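Arkdale Household Water Use Diary Collection
Data card and release notes

Version 2
Released 19/05/2019
Contact: So-yul Ban, Data Stewardship, Arkdale Water Research Office

Summary

The Arkdale Household Water Use Diary Collection contains self-reported records of domestic water use kept by residents of the Arkdale supply district and the adjoining townships of Lukumay and Kekis. Each record is one completed diary page. The release holds 3970 diary pages contributed by 300 households. Diaries were kept on paper and transcribed by office staff.

The collection was assembled to support planning of supply restrictions and to improve the estimates of outdoor use applied in the district demand model. It is made available to researchers, councils and members of the public under the conditions given under Licence and access.

Contents of the release

The release is organised as follows.

diaries.csv
One row per diary page. The file is encoded in UTF-8, with commas as separators and double quotation marks around free text.

households.csv
One row per household, keyed to diaries.csv by household_id.

codebook.txt
Definitions of all variables, permitted values and missing-value codes.

forms/
Blank copies of the diary page, the enrolment form and the instruction sheet issued to participants.

CHANGES.txt
A record of corrections made between versions.

Variables in diaries.csv

household_id: An arbitrary identifier assigned at release. It does not correspond to any account, meter or property number.

page_no: Position of the page within the household's diary, counted from the first page returned.

season: Season in which the page was completed. Calendar dates are withheld.

showers: Number of showers taken by all members of the household in the diary period.

baths: Number of baths drawn. A bath shared by more than one child is entered once.

laundry_loads: Number of washing machine loads. Loads taken to a laundromat are excluded.

dishwasher_loads: Number of dishwasher cycles. Blank where households.csv shows no dishwasher.

garden_minutes: Minutes of garden watering from the mains supply, whether by hand-held hose, sprinkler or drip line.

tank_use: Whether rainwater from a tank was used for any purpose. Values are yes, no and not recorded.

pool_topup: Whether a swimming pool or spa was topped up from the mains.

comment: Free text as written by the participant, with identifying details removed.

Variables in households.csv

locality: Arkdale, Lukumay or Kekis.

dwelling: Detached house, townhouse, flat or other.

occupants: Number of usual residents, grouped at the upper end of the range.

garden: None, courtyard, lawn, or lawn and beds.

tank: Presence of a rainwater tank.

dishwasher: Presence of a dishwasher.

tenure: Owned or rented.

Recruitment

Households were invited by a notice enclosed with the water account. Tenants who do not receive an account were invited through a letterbox drop organised by the Lukumay neighbourhood centre. Participation was voluntary and no rebate or other payment was offered. An adult member of each household signed the enrolment form on behalf of the household and nominated one person to keep the diary.

The nominated person was asked to keep the diary in the kitchen or laundry and to record each use on the day it occurred. Where a page was completed from memory, the participant was asked to tick the box in the upper margin. That box was transcribed in version 1 but has been withdrawn from the present version, as discussed under Changes from the previous version.

Transcription

Diary pages were keyed by two members of staff working independently. Differences between the two transcriptions were referred to the data steward, who consulted the original page and entered the final value. Where handwriting could not be read by any of the three, the missing-value code 77 was entered. Code 99 indicates that the participant left the item blank. The two codes should not be combined without consideration, as blank items are concentrated among pages completed in winter, when many participants appear to have treated an empty garden entry as equivalent to zero.

No blank has been converted to zero by this office.

Transcription was carried out in Haso, the records database maintained by the office. Haso applies range checks at entry, and values outside the permitted range are flagged for review before they can be saved. Flagged values confirmed against the page were retained, including several very long garden watering times. Participants who left a drip line running overnight were correct to record it.

Free-text comments

Comments were transcribed with the participant's own spelling and punctuation. Names, street addresses, telephone numbers and vehicle registrations have been replaced with a bracketed label. References to neighbours have been removed where the neighbour could be recognised by a local reader. A small number of comments alleging breaches of water restrictions have been removed in full.

Comments in languages other than English are given in the original, followed by an English translation in square brackets.

Intended uses

The collection is suitable for the study of reported indoor and outdoor use by dwelling type, for comparison between households with and without rainwater tanks, and for teaching in survey methods. The comments have been found useful in the design of public information on garden watering.

The collection is not suitable for estimating the volume of water used by any household. Appliances were not metered, and the diary did not ask for flow rates or machine capacities. It should not be used to assess compliance with restrictions or to set charges.

Known limitations

Owner-occupied detached houses are over-represented. Flats are under-represented in all three localities and are nearly absent from Kekis. Survey weights are not supplied, as the office does not consider that the available district figures support them.

The number of pages returned differs considerably from one household to another. Users calculating averages should decide whether the page or the household is the proper unit of analysis and should report that decision.

Shower counts in households with teenagers are thought to be understated. Several diary keepers noted in their comments that they had recorded only the showers they knew of.

Garden watering in Arkdale was subject to restrictions for part of the diary period, while Kekis was not. The season variable does not distinguish restricted from unrestricted weeks, and differences between the localities should be read with this in mind.

Changes from the previous version

The completed-from-memory indicator has been removed. Review of the paper originals showed that the box had been misunderstood by many participants, some of whom ticked it on every page to show that the page was finished.

Duplicate pages arising from a household that posted both a draft and a fair copy have been resolved in favour of the fair copy.

The dwelling category "unit" has been renamed "flat" for consistency with the enrolment form.

Entries for laundry_loads in Lukumay have been corrected where hand washing had been keyed as a machine load.

Licence and access

The data files may be copied, adapted and redistributed for non-commercial purposes, provided the source is acknowledged. Commercial users should apply in writing to the data steward. Users must not attempt to identify any household or participant, and must notify the office promptly if they believe that a household can be identified from the release.

Paper originals are held in secure storage and are not available for inspection.

Citation

Arkdale Water Research Office. Arkdale Household Water Use Diary Collection, version 2. Data files and codebook.

Corrections and maintenance

Errors should be reported to the data steward with the household_id and page_no of the affected record. Reports are acknowledged in writing. Confirmed corrections are listed in CHANGES.txt and incorporated in the next version, which is scheduled for October.

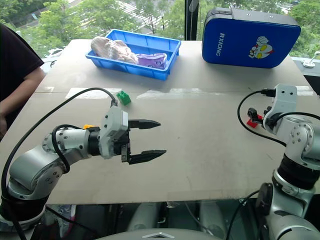
Superseded versions remain available on request for the purpose of reproducing published results. Requests should state the version required and the publication concerned.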